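4. Getting your sitemap read

Now for my favourite part of the whole set-up! Once Vumeo has built your sitemap, search engines can find pages that nothing else on your site links to, and it only takes a few minutes.

4.1 Open Site Tools and choose Sitemap.
4.2 Tick the page types you want listed. Posts and Pages are ticked already. Leave Tags alone for now (you can come back to them in section 6).
4.3 Press Build. A small site is done before you can reach for your tea, but one with 2,000 pages or more may need a little while, so keep the tab open.
4.4 Copy the address shown in the green box. It ends in sitemap.xml.
4.5 Sign in to your search engine's webmaster page, find its sitemap form, paste the address and send it.

Note: Vumeo splits the list into a new file every 1,000 addresses. You only ever send the first one, and the rest are found from it. Lovely and simple!

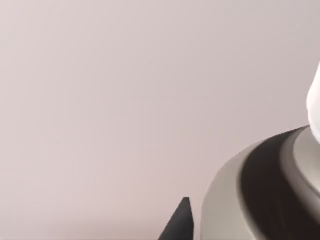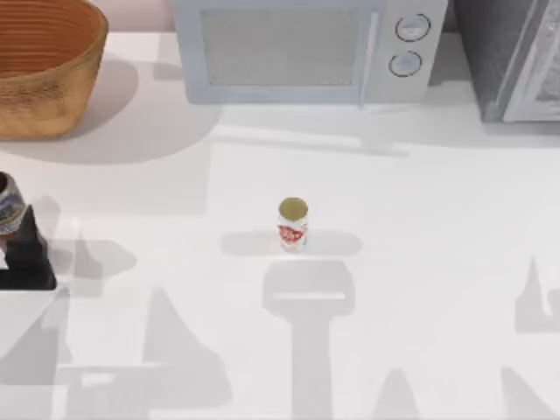

4.6 Go back to Sitemap and switch on Rebuild When I Publish. New pages are then added by themselves, which is a real joy if you write a lot.
4.7 Open the Left Out tab and read down it. Any page marked "noindex" shows up there, and so do drafts and pages behind a password.

Caution: if you moved over from Mavelier, delete the old sitemap file from your root folder before step 4.3. With both in place the old one is served first, and your new pages stay hidden.

Caution: do not rename the sitemap file after you have sent it. If you must, repeat steps 4.4 and 4.5.

Note: it can be around 8 days before new pages show in the results. Sending the address again in the meantime does no harm, but it won't hurry things along either.

Section last checked by Sylvie Simard, September 9, 2021
Next: 5. Page titles and descriptions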